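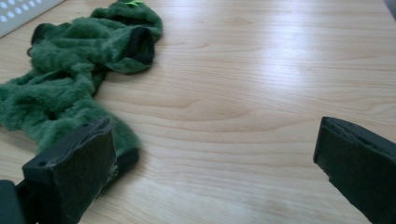

March 15, 2025. Lighting, continued from the January notes. The new Vesura panels are up on the sewing side and the old tubes are still over the pressing corner, so for now the room has two kinds of light in it. Spent the morning going back and forth with the thread box to see how bad the mismatch is. It's worst with dark colors. Long green pile looks fine on the ridges, but the shadows in the folds go so deep that you can't see a thread in them, and the light wood tabletop throws back a soft patch of glare that pulls the eye away from the cloth. I don't think brighter panels will fix that. The light needs to come in from lower down and from the side.

What I did. Switched everything off except one panel, hung a bedsheet in the window, and laid thread ends on scrap from the dark drawer. Then I did the same under the old tubes, then at the door with daylight only. Wrote down my match each time without looking at the earlier page.

Results. Of 11 scraps, 7 got the same thread under the panel and in daylight. Under the tubes it was 4. The misses under the tubes all went the same way: I picked a thread that was too yellow. The misses under the panel were mixed, mostly navy against black, and one brown that I still can't settle. I used the same brown scrap in January and had trouble with it then, so it may be the scrap. It has faded along one edge. Should throw it out of the set and cut a fresh one.

Left to do on this: repeat it after dark. Everything above was done with some daylight leaking in around the sheet and I don't trust the navy result at all.

Panel height. The Vesura sheet says to hang them at whatever height suits the work and gives no more help than that. At the present height my own head shades the needle when I lean in. Moved one panel forward by a forearm's length, toward the wall, and the head shadow went away but the presser foot started to shine. Moved it halfway back. That is the best of the three and I've put tape on the ceiling rail to mark it. Please leave the tape until we've all had a turn at the machine. I'm taller than most of you and it may be wrong for anyone sitting lower.
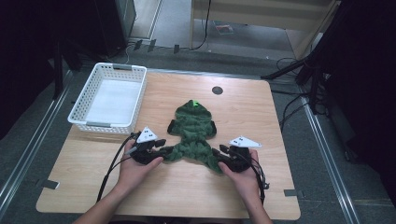
Side light next. The clamp lamp from Bromico has a stiff neck and a shade that can be turned separately, so it can sit low without shining in your eyes. With the lamp at the left and nearly level with the work, the nap on velvet shows up right away and you can tell which way it runs without stroking it. Dark seams on dark cloth are much easier. Unpicked a whole hem in black wool and only had to use my fingers to find the stitches at the corners. The drawback is that every pucker shows too, and I re-pressed a seam that didn't need it.

Heat: the shade gets warm but you can hold it. The clamp marks soft wood, so put a bit of felt under it.

The Vidton lamp with the magnifier is less use than I'd hoped. The lens is good, the light is too blue, and the arm sinks slowly over about 2 minutes until it is resting on whatever you're sewing. Tightened the knuckle twice. The thread on the bolt is worn, so a washer might do it. It can stay by the button drawers in the meantime, where the sinking doesn't matter much.

Pressing corner: the tubes have to go. One of them flickers when the iron heats up, and I've been putting up with it since last winter. I had planned to order the same panels again so the whole room matches, and wrote to Geerts for a price. 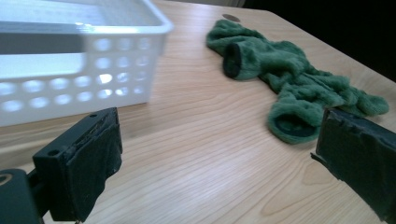 Geerts wrote back that matching the panels matters less than we think in a pressing corner, and that a warmer light there makes scorch and shine harder to see, so if we change anything we should go cooler. They also said to look at the wall before buying. Ours is cream, and a cream wall next to the board will tint pale cloth no matter what hangs above it. Fair point about the wall. I held a white pillowcase up beside it and it did look yellower on that side.

So the order is on hold until the wall has been painted. Flat white, no sheen. There's half a can under the stairs from the back hall and it should cover that much.

Other things. Thread box is back in order except the grays, which I mixed up during the test and haven't sorted. The tape on the daylight spot by the door is mine too. New bulbs for the Bromico are in the tin with the spare belts. Sheet is still up in the window for the evening run.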